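May 2020

Second full week of the bin cell at Katwood. Notes while I still remember them, written at the kitchen table after a late tea.

Start-up was on time. Homing went through without a fault, unlike yesterday, when the wrist cable caught on the bracket and I had to jog the arm back by hand. Ngan-ling has now written the homing sequence on a card and taped it inside the cabinet door. The supplier's manual has it on page 30, under a heading that gives no hint of it.

The changes to the rota took effect today. Under the old arrangement there were four of us on mixed returns per shift, each with a bin and a stool, and the work was counted per bin. Under the new one there are two at the benches and one on the cell, and the fourth goes to Zodham for packing. It was Tzu-hsuan's turn for Zodham. The bus out there takes longer and the canteen is shut, so the 30 minutes for lunch are spent in the locker room. I put this in the shift log under "other". I do not know who reads "other".

The person on the cell does not sort. They load the bin, release the arm, watch, clear stoppages and enter a code for each one. There are 19 codes. I used code 8 (item not gripped) most of the morning and code 9 (item gripped, not released) twice after the break. Flat packets are the usual cause of code 8. The fingers close on the edge, the packet slides, and the arm goes back for another try until it times out. A human hand would tip the packet against the wall of the bin and pick it up from there. I said so at the handover and was asked to raise a ticket, which I have done.

Physically the job is easier. My shoulder has not hurt since the start of last week and I am sleeping better. The drawback is attention. At the bench I could think about other things while my hands got on with it. On the cell I have to look at the bin the whole time, and by the last hour I find I have read the same status line several times without taking it in. I have asked for the cell duty to be split into half shifts. Barnabás supports this. The planning office at Mthembu says the rota software cannot enter a half shift against a machine, only against a person.

Afternoon was test loads, the small mixed lot that nobody has a proper class for: toy figures, a wooden fork, a red pouch, a striped stick, a little orange and cream packet. The bin was clamped at the rim and the arm kept to its slow setting throughout.

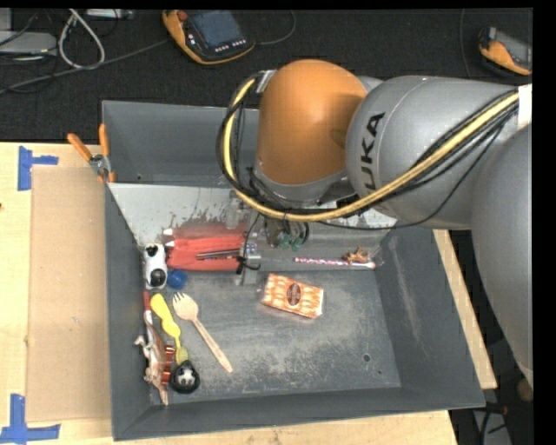 Arif Kanagaratnam thinks I am worrying about the wrong thing. His view, given over the phone this evening, is that the speed of the cell hardly matters, and what we ought to be asking is who will still know how to sort by hand in December, when the volumes go up and the benches are needed again. He was at Hinditz when they put theirs in. The bench skills went within months, he said, and the new starters had only ever been taught the stoppage codes.

I had no answer to that. Our training plan has two pages on the cell and one line on the benches, and the line says "as existing". I will suggest that whoever is on the cell does the first hour of the shift at a bench. That costs an hour of machine time unless the bench people rotate in, and if they rotate in they need the cell training, which so far only Ngan-ling, Barnabás and I have had. Hsin-yi is booked for hers but has no date.

To do: chase the ticket on flat packets. Ask about bus fare to Zodham. Take the thicker gloves back to stores and sign for the thin ones. Early shift tomorrow, bench side.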